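About Sekport

Sekport makes and packs dietary supplements for stores, clinics and mail-order sellers. Our plant is in Trundcombe. The warehouse and the customer office are in Pollthorpe, 4 miles away. We do not sell from our own website, and we do not give medical advice.

What we make

The current list has 76 products. Most are single-ingredient tablets and capsules: magnesium, zinc, selenium, vitamin D, the B vitamins, and iron in two strengths. The rest are mineral blends and powders. We do not make weight loss products, sports stimulants or anything sold for use by children under four.

Tablets are pressed in-house. Softgels are bought in bulk from an outside maker and bottled by us, and the label says so. Powders are blended and filled in a separate room with its own air supply. Products that contain milk, soy or fish are run at the end of the week, and the line is stripped and washed before the next run.

Testing

Raw materials are held on arrival until an identity test has been done on each lot. Minerals are also checked for lead, arsenic, cadmium and mercury. Finished lots are tested for strength, weight and break-up time. A lot that fails is blocked in the stock system and cannot be picked for an order.

Heavy metal work and shelf-life testing are done by Lam, an independent laboratory. Lam reports directly to our quality department — the sales office has no access to open results. We keep two samples from every finished lot for one year past the printed date.
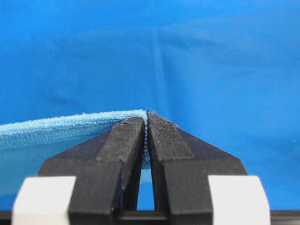 Black gripper fingers against a blue background.

Labels

The amount on the front of a Sekport label is the amount of the nutrient itself. Magnesium citrate, for example, is listed by its magnesium content, with the weight of the full compound given in the side panel. Daily values are printed where one has been set. Where none has been set, the panel says so.

Every bottle carries a lot number and a best-by date on the base. Older stock has the lot number on the side of the label, below the bar code. Please have this number ready when you contact us about a product.

Private label

We pack for other firms under their own names. The smallest order is 728 bottles per product, in one bottle size. Customers may supply their own label art, but the facts panel is set by us and cannot be changed. New formulas need a written specification and a stability plan before a price is given. Orders placed in December are scheduled for the new year.

Using supplements

Supplements can affect how prescription drugs work. Calcium and iron can reduce the uptake of some thyroid medicines, and vitamin K can interfere with certain blood thinners. Speak to a doctor or pharmacist before starting a product, and during pregnancy or nursing.

Contact

Product questions, lot lookups and certificates of analysis are handled by the Pollthorpe office. Returns go to the store where the item was bought. Deliveries of raw materials are accepted at Trundcombe only, by booking.

Page last updated Tuesday, January 20, 2026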